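Danthorpe is looking for an equipment planner, part-time, to tell us what not to buy. Three vendors have promised that a robot will pour and whisk by spring. We have doubts, and we'd like them costed before the April budget.

You'd start with the manual work: bowls, a whisk, gloved hands, controllers strapped on.
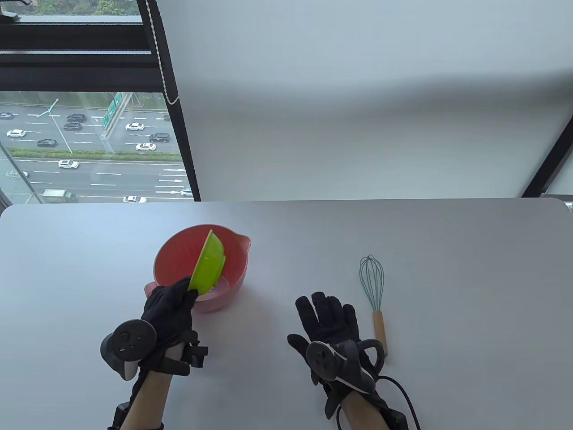

## What you'd do

- Price the Tello and Horkeck arms with spares and service -- list price tells us little
- Check Surnevholm's claim of 208 pours per shift
- Work out what a ribbed bowl with a flared rim asks of a gripper

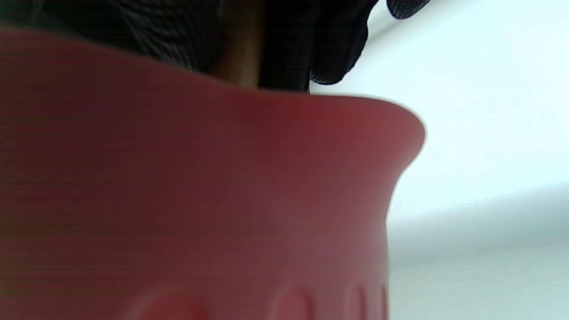 **Do I need a robotics degree?**
Two years of buying or maintaining shop equipment will do.

The post is 30 hours a week and reports to Giuliana Arboleda. Oldřich Beneš runs the trials and will argue with your numbers. Send a resume and one purchase you talked somebody out of.

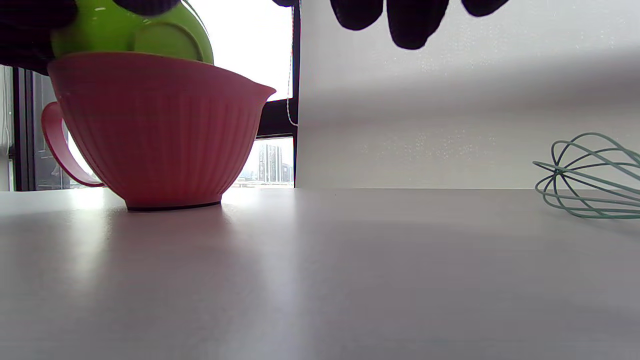
*Green bowl into pink, by hand.*

Posted Jan 16, 2025. No vendors, please.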